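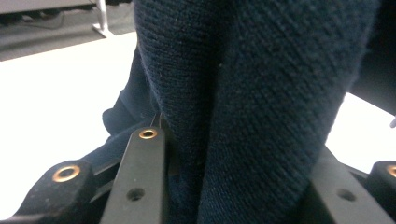

3.2 Knit Structure and Surface Fibers

Fine-gauge knits are made of interlocked loops, and the loops give the cloth its stretch. When the cloth is bunched, it forms thick, rounded folds with no sharp crease. A woven cloth of similar weight creases sooner under the same pressure.

Dark colors such as navy show light lint clearly. Check the surface before folding, under side light if possible. Terms used in the lab sheet:

Lint -- loose fiber resting on the face of the cloth, often picked up from other items.
Pill -- a small ball of tangled fiber still anchored to the yarn.
Rib -- a raised line of stitches. Note its direction before laying the piece flat.

Lint lifts off with a brush or tape. Pills have to be cut. Do not pull them, as this draws more fiber out of the yarn.

For the exercise, brush one dark knit along the rib, wait 5 minutes, and brush again across it. Record both results on the Gernholm sheet and hand it to Lorna Lumbao.

Reading for 3.3: Yüksel, the section on relaxation shrinkage.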